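Drandevgate Police Accountability Project
Progress report to the Ustine Fund, second period
26 June 2024

Quick one this time, full accounts to follow under separate cover. Headlines first, then the problems, then what we need from you. 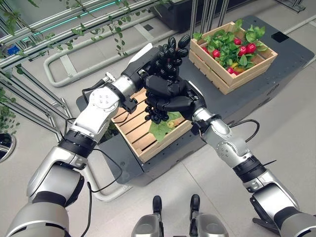
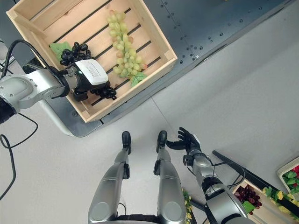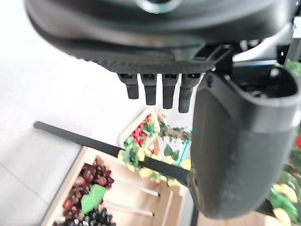
Complaints clinic. Now open two evenings a week at the Roy Street library, up from one. Most people come in about stop and search, then use of force during arrest, then delays in getting property back. We help with the form, the covering letter and the timeline. We don't give legal advice and we say so at the door. Two cases passed on to solicitors, both taken up.

Footage requests. This is where the time has gone. We have put in 9 requests for body-worn video on behalf of complainants. 5 answered in full, the rest either part-refused or still waiting. The usual reason given is third parties in shot. We've asked for blurred copies instead, as the force's own policy allows, and have had one so far. It was badly done - whole minutes blacked out including the bit the complaint is about - so that's gone back for review.

Worth saying that requests sent within a fortnight of the arrest do much better. Later than that and we start hearing the video wasn't kept. We've moved this to the top of the leaflet.

Know-your-rights leaflet. Reprinted, 300 copies, nearly all gone. New wording on filming officers in a public place, checked by the law centre. Translations are behind. The Polish one is done, the Somali one is with the proofreader and has been for a while.

Case log. Moved off the old spreadsheet and onto Zeramura at last. Took longer than planed, mostly cleaning up dates that had been typed in three different ways. Old entries from before the grant haven't gone over yet. Access is limited to clinic staff and names are held separately from the incident notes, as agreed with you in the first period.

Meetings with the force. Two held, one cancelled by them at short notice and not rebooked. At the second we asked again for the use-of-force figures by ward. Were told these would be published "in due course". We have written to ask what that means.

Money. Underspend of £2,539, nearly all from the outreach post being empty for the first part of the period. Would like to carry it over and put it towards translation and a second laptop for the clinic. Please confirm if that's ok by email, no need for a new form unless you want one.

Still to do before the August visit:
- chase the outstanding video requests
- finish moving the old cases accross
- Somali leaflet to the printer
- short feedback sheet for clinic users, draft attached
- rebook the cancelled meeting, or get a refusal in writing

Room booking at the library runs out at the end of the summer. They want to put the rate up - waiting on the new figure and will send it over once we have it.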